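Unit 7: Working rules for two-arm handling of cloth in furnished rooms

Handout for the Wednesday group. Prepared by Gunnel Dalen, with corrections from Helge Öberg.

7.1 Scope
These rules apply to arms handling garments and bed linen outside a fenced cell. They supplement the site risk assessment and do not replace it.

7.2 Shared workspace
Define one arm as the holding arm and the other as the moving arm before each step. The moving arm approaches from its own side. Speed in the shared zone is limited to 300 mm/s at the wrist. Both arms stop if either one loses position feedback.

7.3 Grip
Set grip force by fabric, starting at the lowest value in the table for the cell. Do not close on an elastic seam under tension. Check the gap between the fingertips for loose threads and cords before closing. Lift height for a single-point pinch is 800 mm maximum above the mattress.

7.4 Surroundings
Lamps, mirrors and gilded trim are entered in the map as keep-out volumes with a 40 mm margin. Cloth held by an arm counts as part of the arm when clearance is computed.

Typical wrist views, garment and bedding work:
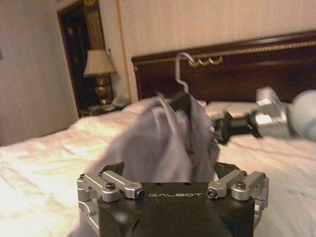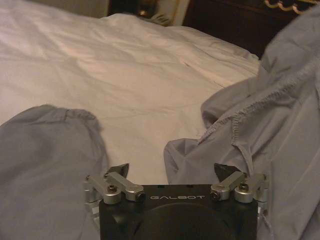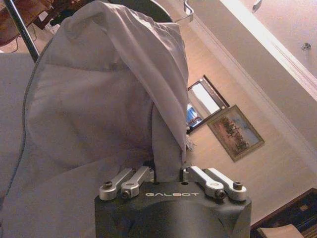
7.5 Stop and release
After a protective stop, fingers stay in their last state. Release is a separate command, given by the operator once both arms are confirmed at rest. Log the stop, the step number and the cloth type.

Reading for next time: Sundqvist's notes on restart procedures, sections 2 and 3.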